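The Long Second Life of a Secondhand Mattress

On a Sunday morning at the end of the month, the curb on Dikow Street looks like a showroom that lost its building. There are box springs leaning on utility poles, a headboard face down in the grass, and mattresses in every size. By Monday afternoon the city truck has taken most of them. A few will already be gone, carried off by people who needed a bed more than they worried about where it had been.

Moving day is when most mattresses change hands or get thrown out. They are heavy, they bend the wrong way on stairs, and they don't fit in a car. A new one can cost less than renting a van for the old one, so the old one goes outside. The city charges $17 for a pickup if you call ahead. Plenty of people don't call.

I spent part of the fall following what happens next. I had a personal reason. My mother had moved into a smaller place and left me with a queen bed in good shape, a twin with a sag in the middle, and a guest bed that nobody in the family could remember buying. I wanted to do the right thing with all of them and I found it was harder than I expected.

The first place I tried was a thrift store. They took the frames and turned down the mattresses at the door. So did the next one. The manager there was polite and had clearly given the same answer many times that day. State law says a used mattress has to be cleaned and tagged before it can be sold, and the store has no room to do it. She gave me a card for Verbruggen, a warehouse out past the rail yard.

Verbruggen takes mattresses apart. It is a long, low building with a loading dock on one side and a row of balers on the other. The crew is small, and on the day I visited they were working through a trailer that had come in from a motel. A worker cuts the cover around the edge with a hooked knife, peels it back, and pulls the layers off one at a time. Foam goes in one pile and cotton in another. What is left is the steel, which gets crushed flat. A good worker can finish one in a few minutes if the cover isn't glued down.

Glue is the main complaint. Bouchra Kabbaj runs the floor and has worked there since it opened. She showed me two mattresses side by side, one from decades ago and one from a brand that ships its product rolled up in a box. The old one was stitched and tufted. It came apart along the seams, and almost everything in it had a buyer. The new one was a stack of different foams stuck together, and separating them took longer than the foam was worth.

"The steel pays for the lights," Kabbaj told me. "Foam used to pay for the people."

Foam from the warehouse is shredded and sold for carpet padding. The price moves with the housing market, since carpet goes down when houses go up. Cotton goes to a company that makes oil-absorbing mats. The wood from box springs becomes mulch or boiler fuel. Very little ends up in another mattress. Kabbaj said people are often let down when they hear that, but she didn't seem to be. She thinks of the place as a mine with a dock on it.

The warehouse took in 263 pieces the week I was there, counting box springs. That was a normal week for the season. August is the worst, when the students leave, and January is slow until the holiday sales catch up with it. Rain matters too. A wet mattress can weigh twice what a dry one does and the shredder won't take it, so anything that sat on the curb through a storm goes to the landfill.

At the landfill it is a nuisance. The springs wind around the axles of the compactors. The foam won't stay down under dirt and works its way back toward the surface over months. Operators would much sooner bury a sofa.

Not everything needs to be cut up. A bed that is clean and flat has years left in it, and there are families waiting. A furniture bank called Zitar, on the other side of the county, is one of the few places around that has the equipment to handle them. They have a heat room, a closed space the size of a two-car garage, where mattresses stand on edge overnight at a temperature that kills bedbugs and their eggs. After that they are vacuumed, checked under a bright lamp, and tagged. About half of what comes in fails the check. Stains fail. Rips fail. A smell of smoke fails, though the staff told me they argue over that one.

The ones that pass go out fast. Zitar works from a list sent over by schools and clinics, and a bed is the thing most often asked for, ahead of tables and dishes. Caseworkers there described visiting apartments where everyone slept on blankets or took turns on a couch. A child who gets a bed of her own will usually want it made up before the truck has left.

I rode along on one delivery. The building had no elevator and the apartment was on the third floor, at the end of a hall with a tight corner. The two drivers tipped the mattress on its side, bent it a little, and walked it around without touching the paint. They have a rule that they don't leave until the frame is bolted and the slats are in. The whole visit took less time than finding parking.

If you have a mattress to get rid of, the advice I heard was mostly the same wherever I asked. Keep it dry. Cover it with a plastic bag while you wait for a pickup, and tape the bag shut. Take a few pictures in daylight, including the underside, and send them before you call, because it saves a trip for everybody. Be truthful about pets. Ask the store delivering your new bed if it will haul the old one, and then ask where it goes, since "recycled" can mean several things. A store in my area called Levoron charges for haul-away and sends everything to Verbruggen. Another one I called couldn't tell me.

The better advice may be to wait. The usual line is that a mattress should be replaced every eight years or so, and that line is popular with people who sell mattresses. The twin with the sag was well over 12 years old and had earned its retirement. My mother's queen was nearly the same age and felt fine. Turning a bed end to end twice a year spreads the wear. So does a solid base - a lot of mattresses blamed for a bad back turn out to be lying on a cracked slat.

The guest bed stayed with me. I put a new cover on it and moved it to the back room. The queen went to Zitar, passed the check, and was on a truck within days. I drove the twin to Verbruggen myself, tied to the roof of a borrowed wagon, going slowly with the windows down and one hand on the rope. That last part is illegal in this state, and I would not do it again.

Kabbaj was on the dock when I pulled in. She pressed the middle of it with her fist, read the label, and said it was the stitched kind. It took her crew less than four minutes. The cover came off in one piece, and under it was a layer of gray cotton with the shape of a sleeper still pressed into it, on the left side, where my brother always slept.
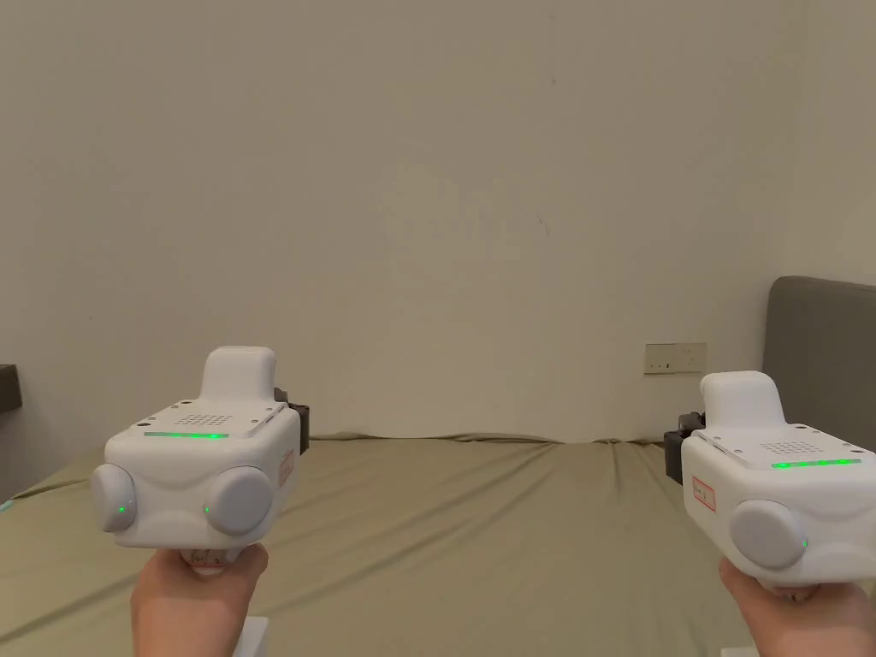
Bouchra Kabbaj writes: I read your piece on my break and I have one thing to add. Please tell people to take the sheets off first. We get them with the sheets on, the pad, sometimes the pillow, and it all has to be pulled before we can cut. Also, the foam price went up a little after you left, so the shredder is running on Saturdays again.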